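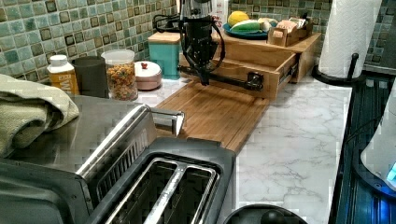 How to Build a Card Deck for German Separable Verbs

By the Zandby language desk
May 31, 2023
216 shares

A separable verb in German has a prefix that detaches in some sentence patterns and stays attached in others. The dictionary form is "aufmachen" (to open), but a statement in the present tense reads "Ich mache das Fenster auf." A learner who has stored only the dictionary form tends to miss the prefix when it turns up at the end of a long clause. The deck described on this page stores each verb as a group of sentences, so that both forms are practiced together.

The steps use Vatano, version 2, and the free Wavel word list. Any card program that can hide one part of a sentence and import a text file will do the same job. Menu names may differ.

1. Prepare the list

The Wavel list has 524 verbs, sorted by frequency, with a column that marks the prefix. Open it in a spreadsheet and filter for separable prefixes. Remove the verbs whose prefix never separates (be-, emp-, ent-, er-, ge-, miss-, ver-, zer-). These are learned as ordinary verbs and need no special cards.

Set aside the prefixes that can go either way: durch-, über-, um-, unter-, wider- and wieder-. "Umfahren" with the stress on the first syllable is separable and means to knock something down with a vehicle. With the stress on the second part it is inseparable and means to drive around something. Put these in a separate file and leave them until the main deck is finished.

2. Choose a first batch

Take the first 22 verbs that remain. Check that the batch has several verbs built on the same base, for example "anrufen" and "zurückrufen." If it does not, move one or two up from further down the list. Shared bases are harder at first, but they force you to read the prefix.

3. Write four sentences for each verb

Use the same four patterns every time:

Present, main clause: Ich rufe dich morgen an.
With a modal verb: Ich muss dich morgen anrufen.
Perfect: Ich habe dich gestern angerufen.
Subordinate clause: Wenn ich dich anrufe, bist du nie zu Hause.

In the first pattern the prefix goes to the end of the clause. In the second the infinitive stays whole. In the third the "ge" sits between the prefix and the stem. In the fourth the verb moves to the end and rejoins its prefix.

Keep the sentences short -- eight words is a sensible upper limit. Do not add a second unknown word. If the verb takes "sein" in the perfect, as "aufstehen" does (Ich bin früh aufgestanden), note this in the extra field.

4. Set up the card type

In Vatano, open Card Types, choose New, and create five fields: Verb, Sentence, Hidden, Meaning, Extra. Put only the missing part in Hidden. For the present tense card this should be the prefix and not the whole verb:

Ich rufe dich morgen ___.

For the other three patterns, hide the complete verb form. Show the English meaning on the front in all cases. Without it, "Ich rufe dich morgen ___" has more than one correct answer.

5. Import

Save the sheet as tab-separated text with UTF-8 encoding. Other encodings will damage the umlauts. In the import window, match each column to its field and run a test with a single row first. Users of the Azar add-on should turn off automatic sound until the import is complete -- it tries to read the blank aloud and slows the process down.

6. Review settings

Set the program to keep cards for the same verb apart, so that no two of them come up on one day. In Vatano the option is Separate Related Cards. It is off by default.

Type the answers for the first two weeks. After that, saying them aloud is enough. Mark a card as wrong if the prefix is wrong, even when the rest is correct.

Common faults

The prefix is always guessed from the noun. Rewrite the sentence with a pronoun as the object.

"Ge" is placed before the prefix (geanruft, geaufmacht). Add a second perfect tense card with a different subject.

Infinitives with "zu" come out as "zu anrufen." The correct form is "anzurufen," written as one word. Add a fifth pattern for any verb where this keeps happening: Ich habe vergessen, dich anzurufen.

A follow-up page on the two-way prefixes is planned for July.

Get new Zandby guides by email. Enter your address to subscribe. You can unsubscribe at any time.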